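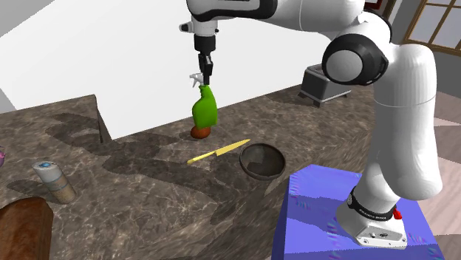 Home | Sundays | Music | Youth | Minutes | Give

Parish Life Meeting, May — notes from your secretary

Okay, I took these by hand again and typed them up at my kitchen table, so if I got something wrong, grab me at coffee hour and I'll fix it before the next one. We met in the lower hall and started a few minutes late while people finished their pie.

Opening. We read a psalm together (the one about the hills) and had a short quiet time. Last month's minutes were approved with one correction: I had written that the evening prayer group was moving to the chapel, and it's staying in the library. Sorry, prayer group!

Pentecost. Most of our time went here. The choir would like to do the long anthem again, and after some back and forth we said yes, as long as it goes after communion and not before the sermon like last year. I'll admit I was one of the people who found it hard to sit still. The reading in many languages is back. We have 5 readers so far and would love more, so if your grandmother taught you the Lord's Prayer in anything besides English, please come talk to us. Red clothes are encouraged. Red balloons were discussed for much longer than I expected and we voted them down, mainly over the smoke detectors in the sanctuary.

Joint service with Dindside. Our friends at Dindside Chapel have asked us to come over for an outdoor service and picnic on a Sunday this summer. Everybody liked the idea. The question was whether to cancel our own morning service that day or keep a small one going for folks who can't travel. I felt pretty strongly about keeping it, and so did the people who bring communion to the homebound, and that's where we landed — a short spoken service at the usual time, no music, then cars leave from the side lot. Dindside will supply the grill and drinks. We bring salads and desserts. Somebody needs to find out if they have shade, and I said I would.

Retreat at Troltirum. The spring retreat went well, and 30 people came, which filled the lodge. I had the top bunk and I'm still feeling it. Comments we got back: more free time on the Saturday afternoon, fewer handouts, please keep the silent breakfast (and also, from a different card, please drop the silent breakfast). The lodge will hold the same weekend for us next year if we send the deposit by the end of the summer. Approved.

Mission giving. The Lent boxes are all counted and came to $3000. Thank you, everyone, that's wonderful! We had agreed back in the winter to split it between the Hao well fund and the food shelf here in town. There was a suggestion to send the whole amount to Hao this time, and a good conversation followed, but in the end most of us wanted to stick with what we had told people when we handed out the boxes. Half and half it is. A letter will go with each check, and the Sunday school kids want to draw on the Hao one.

Hymnals. The Tremar hymnals are falling apart, mostly the ones in the back pews. We looked at 3 ways to go: repair the worst, buy a new set, or print the hymns in the bulletin every week. I like holding a real book and said so, probably more than once. Tabled until we get a repair price.

Other things. The nursery could use another rocking chair. The side door sticks. Several people asked if the sermon could go up on the website sooner in the week, and the office will try for Monday. Somebody left a blue casserole dish in the fridge after the Easter breakfast, and it's on the counter now with a note on it.

Closing. We prayed for those who are sick and for the families with new babies, and sang the doxology without the piano. Finished at 8:40 p.m. Next meeting is the same hall, same time, and it's the choir's turn to bring dessert.

Share 5 | 3 comments

Get parish news in your inbox. Subscribe to our newsletter.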